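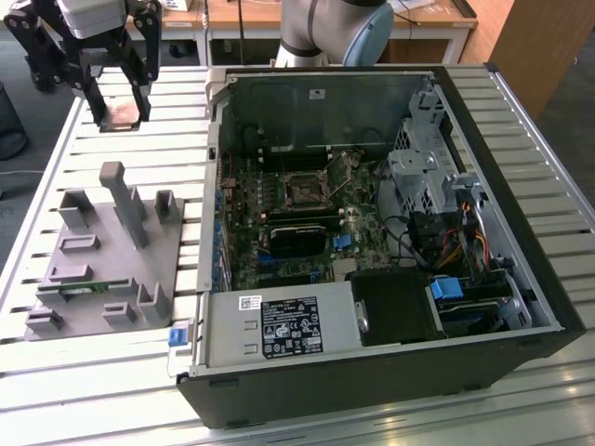 Presentation plaque maker Mendes is adding a signals and technical trades range to its military leaving gifts, on sale from January. Same base as the sword and tankard boards, same brass plate, 50 characters of engraving in the price. The difference is the centrepiece. Leavers from workshop and comms units have been asking for somthing closer to the day job, and a green motherboard with its black memory slots, like the one in the open tower here, can be mounted where a blade or cap badge would normally go. Customers supply their own board. Stripped of cards first, please.

Prices not confirmed yet. Mendes says it took 337 enquiries over the summer, mostly from units buying for a sergeant or warrant officer at the end of long service. Boxes come from Ciro as before — navy or maroon lining, no green this year.

Delivery is 2 weeks for single plaques. Larger orders, up to 2,000 pieces, go through Nandeck and take longer, ask for a date before paying the deposit. Crests still need written permission from the unit, and a scan of the letter has to come in with the artwork. Engraving proofs are now sent by email only, check the spelling of names and the service dates becuase changes after sign-off are charged.

Gifts & Trade News > Military > Plaques and Presentation
Tags: leaving gifts, engraving, regimental, Mendes
Get our trade round-up by email. Unsubscribe at any time.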